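**Castaño guesthouses ask for longer quiet season**

Owners of small guesthouses in Castaño want the town to keep the low visitor tax until the end of November. At this moment the low rate finishes in September, and the owners say this date is too early for the kind of guests who come now.

The request was given to the town office this week with 90 signatures. It was written by Zoila Ayala, who rents rooms on the street behind the old market together with her daughter Lucero.

"In summer we don't have a problem, the rooms are full with any tax," Zoila Ayala said. "In October a family looks at the price, and then they look at Girel, and they go to Girel."
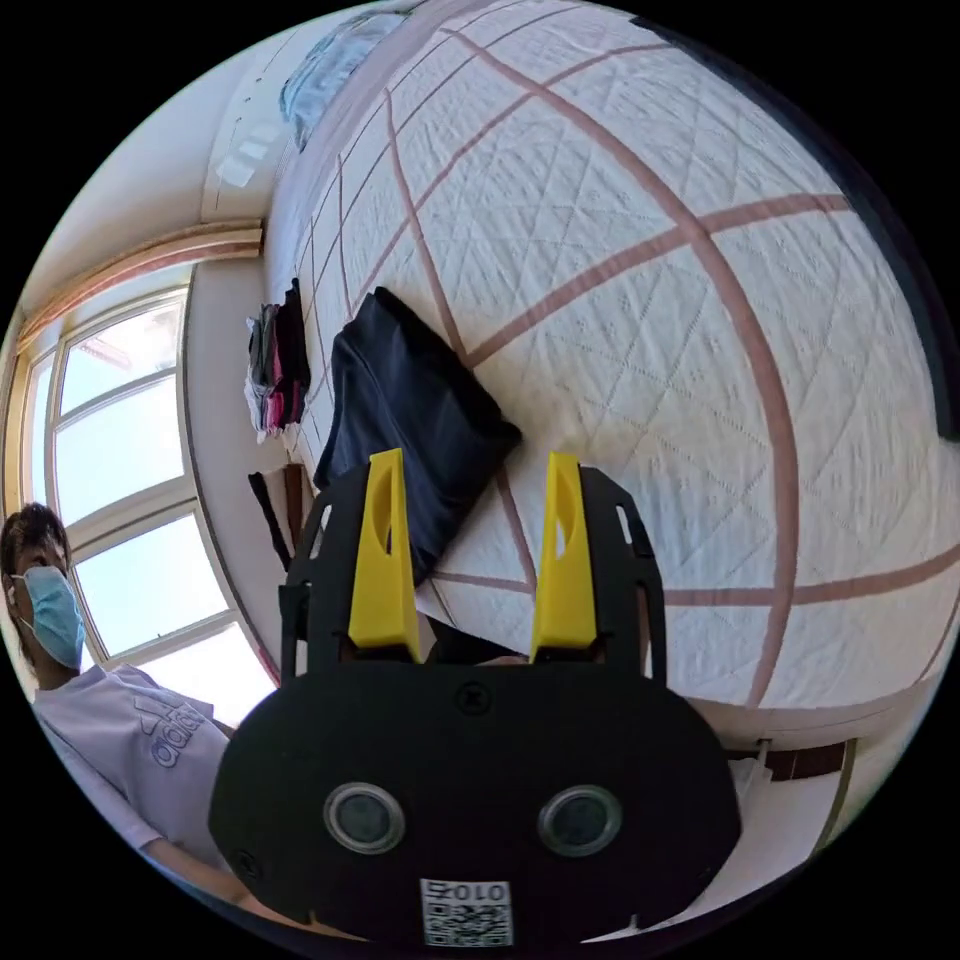 Girel, on the other side of the valley, changed its rule 2 years ago. Guests there pay the low rate in all months except July and August. The owners in Castaño believe that many walkers now sleep in Girel and only come over the hill for the day, with their lunch already in the bag.

The walkers are important for the town since the Dellus path was opened again in spring. Most of them stay one or two nights, and they like to come when the weather is cool. The bakery and the two cafes on the square also signed the request.

Not everybody agrees. Some residents wrote to the office that the tax pays for cleaning the path and for the night bus, and that these costs do not become smaller in autumn. One letter asks that the big hotels should pay the full rate in any case, and that the change should be only for houses with few rooms. 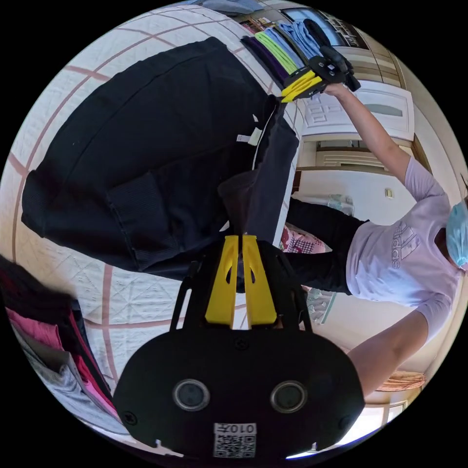

Lucero Ayala said the small houses would accept this. She has also proposed that guests who stay three nights or more get a free ticket for the night bus, so that they do not bring the car into the center. A similar ticket was tried last winter with the Finar bus company, but it was sold only at the station, and few visitors knew about it.

The town office answered that it has received the papers and will calculate how much money would be lost. The answer should be ready before the next open meeting, which starts at 7 in the evening in the school hall. Residents who want to speak there can leave their name at the front desk of the office until noon on the same day.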